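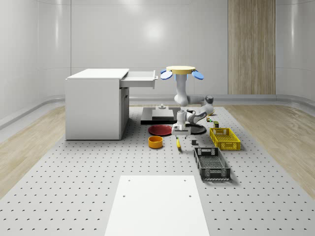
Render: arm on the perforated platform, gripper pointing down.

15 January 2025
Ebook build, Lodus (novel, second printing). Copyright page redone: Brornstead wants the rights line on one page with the fiction notice, so the blank page between them is gone. Converted the text in Foltex again. Still 6 broken scene breaks, all in chapter 6, where the old file used tabs. Fixed by hand.

Word search found 1365 straight quotes left over from the scan. Replaced them, then read the dialog pages – two apostrophes had turned the wrong way, now corrected.

Grecu sample opens fine on the small reader. On the phone the contents list runs off the right side. Tried a smaller indent, no change.

Print run stays at 3000. Proofs due in March.

To do: ISBN for the ebook, back cover text, ask about the map.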